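件名: Re: [保存食の会ML] 梅干しの塩の量と、秋の味噌の相談

みなさま、こんばんは。松田千春（Chiharu Matsuda）です。
夜の9時を過ぎてようやく台所が片づきまして、お茶を淹れてからこれを書いております。返事が遅くなってしまってごめんなさい。オアンさんのメールは届いたその日に読んでいたのですが、考えながら台所をうろうろしているうちに、あっという間に10月も半ばになってしまいました。

まずはオアンさんのご質問を引いておきますね。

Oanh Trịnh さんは書きました:
> みなさん、はじめまして。春から参加しているオアンです。
> いつも読むばかりで、今日は初めて投稿します。
> この秋、初めて味噌を仕込んでみようと思っています。
> 大豆は乾燥のもので1000グラム、塩は400グラムと
> 教わったのですが、友人は「塩はもっと減らしても平気」
> と言います。うちは家族が塩辛いものを控えているので、
> できれば減らしたいのですが、かびがこわいです。
> それから、寒い時期に仕込むのがよいと本にありました。
> 秋のうちに始めるのは早すぎるでしょうか。
> 容器は、義母からもらった陶器のかめがあります。
> ふたが少しがたがたします。使ってよいでしょうか。
> 質問ばかりですみません。
> オアン

オアンさん、ようこそいらっしゃいました。質問ばかり、なんてとんでもない！こういうお便りがあると会がいっぺんに賑やかになりますから、どうぞ遠慮なさらずに。

さて、塩のことです。わたしの考えを先に申しますと、初めての年は教わったとおり、大豆1000グラムに塩400グラムでなさるのがよいと思います。お友だちのおっしゃることもよくわかるんです。わたし自身、三年目に欲を出して塩をぐっと減らしたことがありました。そうしたら夏の盛りに表面が真っ白になりまして、上のほうをずいぶん取り除くことになりました。残りは酸っぱくて、家族は黙って食べてくれましたけれど、あのときの食卓の静けさは今でも忘れられません。減塩でお作りになりたければ、お味噌汁のほうで味噌を控えて、だしを濃いめに引いてみてください。昆布をひと晩水につけておくだけで、ずいぶん違います。干し椎茸の戻し汁を少し足すのもおすすめです。

糀の量は書いていらっしゃいませんでしたが、わたしは大豆と同じ重さにしております。甘めがお好きなら糀を増やす手もありますけれど、そのぶん塩の割合が変わってしまいますから、そこだけはお気をつけて。

仕込みの時期ですが、秋でも作れますよ。ただ、暖かいうちは発酵が早く進みますので、香りの落ち着き方が寒仕込みとは少し違うように思います。わたしは昔、叔母に「新豆が出るのを待ちなさい」とよく言われました。新豆は皮がやわらかくて、煮える時間も短くて、台所じゅうが甘い匂いになります。お急ぎでなければ、もうひと月ほど待って新しい豆でなさってみてはいかがでしょう。

豆の煮方は、もう、とにかく焦らないことに尽きます。たっぷりの水にひと晩、できれば丸一日近くつけて、それから親指と小指でつまんでつぶれるまで煮てください。ここで妥協すると、つぶすときに腕が泣きます（わたしは泣きました）。煮汁は捨てずに取っておいて、かたさの調節に使ってくださいね。糀と塩を混ぜるときは、豆が人肌に冷めてからです。熱いままだと糀が弱ってしまいます。

それからかめのこと。お義母さまのかめ、素敵ですねえ。ふたががたつくくらいなら、まったくかまいません。味噌の表面にぴったりとラップを張って、その上に重しをのせ、口のところを紙で覆って紐でくくれば十分です。それよりも、内側にひびがないかどうかをよく見てあげてください。水を張って一日置き、外側がしっとりしてくるようでしたら、そのかめは花瓶か傘立てにしてあげたほうがよさそうです。重しは、塩を袋に入れたものが扱いやすいです。

置き場所は、北側の廊下や流しの下など、温度の変わりにくいところがよろしいです。うちは階段の下に置いています。去年はうっかり掃除機の後ろにしまい込んで、正月に探し回る羽目になりましたので、かめには仕込んだ月を書いた紙を貼っておくことを強くおすすめします。

少し話がそれますが、前の便でスヴェヴァさんが書いていらした、青い柚子の胡椒も作ってみました。皮をすりおろすだけで指先がひりひりして、その晩は目もこすれず往生しましたけれど、お鍋に少し入れると本当においしいですね。辛いもの好きの息子が瓶を抱えて離しません。スヴェヴァさん、ありがとうございました。

味噌の味くらべの会も、今年はやりたいと思っております。小さな器に少しずつよそって、湯で溶いて飲みくらべるだけの気楽な集まりです。白いごはんと、きゅうりの古漬けくらいはこちらでご用意します。若い味噌、ひと夏越した味噌、ふた夏越した味噌と並べますと、色も香りもまるで別のもののようで、毎年驚いてしまいます。午後2時ごろから始めて、お茶を飲んでおしまい、というつもりでおります。

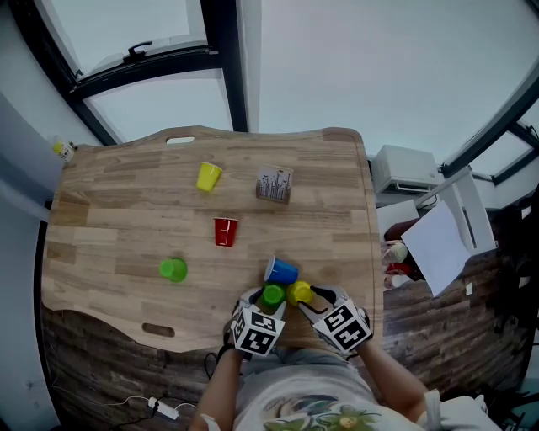 セヴェリーノさんからは、塩の件でこんなお返事をいただいています。自分のところでは塩を減らすかわりに、仕込んだかめを夏のあいだだけ冷蔵庫に移している、それでかびはほとんど出なくなったが、熟すのがひどく遅くて、食べられるようになるまで辛抱がいる、とのことでした。それから、初めての人は小さい容器に分けて仕込んでおくと、ひとつがうまくいかなくても気が楽だ、とも書いてくださっています。

なるほど、分けておくというのはいい知恵ですねえ。わたしはつい大きなかめで一度に済ませてしまうたちなので、思いつきませんでした。オアンさん、かめのほかに小さな保存容器をひとつ用意して、そちらだけ冷蔵庫で塩控えめを試してみる、というのはいかがでしょう。お友だちの説も確かめられますし、味くらべの会にも持ってきていただけたら、みんな喜ぶと思います。

天地返しのことは長くなりますので、また次の便で書かせてください。たまりが上がってきたら捨てないで、とだけ先にお伝えしておきます。お刺身につけると、それはもう。

ブシシウェさん、お預かりしたままの糀の木箱は、洗って干してあります。次にお会いするときにお持ちしますね。

朝晩ずいぶん冷えてまいりました。どうぞあたたかくしてお過ごしください。

松田千春

このメールは「保存食の会」メーリングリストの登録者に配信されています。会報の受け取りを希望されない方は、配信設定のページからお手続きください。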